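# Reading gull and tern numbers off a flooded gravel pit at dusk

posted by **Jabari Ogola**

I do a monthly count at Mudon, a flooded gravel pit with one hide on the east bank. In August the gulls start coming in to roost well before dark and my totals stop making sense.

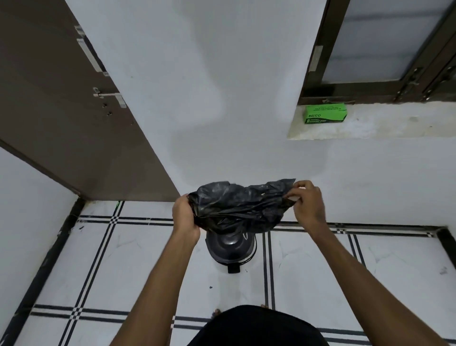 Last month I had 2,000 black-headed gulls at 7:40 pm and nearly half that on a second sweep ten minutes later, with no obvious departure. I use a 24x eyepiece on an 80 mm scope and a hand tally. Terns sit on the far raft and I can get those one by one. The gulls I estimate in blocks of 100. Should I be using smaller blocks, or is the timing wrong? Also, which of the two sweeps do I submit?

---

**Elibariki Tanui**

Both, but timing is the larger error. Birds on a pre-roost drift with the wind, so a left-to-right sweep with a left-to-right drift counts part of the flock twice. Sweep against the drift. Fix two marks on the far bank before you start and log the time at each one.

For block size, count out 20 birds singly, note how much of the field of view they fill, then step that width across the flock. Recalibrate where the density changes, usually at the edges. Blocks of 100 are fine in the dense middle and poor everywhere else.

Procedure I use at Mollel, which has a similar layout:

1. Start 90 minutes before sunset and count what is already on the water.
2. From then on, count arrivals only, by flight line, in 9-minute periods with a one-minute break.
3. Subtract departures in the same period.
4. Do one full sweep at last usable light as a check.

Submit the arrivals total plus the opening count, less departures. Put the sweep in the comments with the light conditions. If the two differ by more than a fifth, say so and leave both figures in. Don't average them.

Drop the magnification too, if your eyepiece zooms. A wider field makes the blocks easier to hold.

---

**Piler**

could be they just moved behind the island. Happens at Cudel all the time, half the flock goes round the back and you get them again when it's too dark to split black-headed from common. I just put the highest number down

---

**Jabari Ogola**

The island is a possibility. The north third of the water is hidden from the hide. I'll try the flight line method next month from the dam end and post both figures.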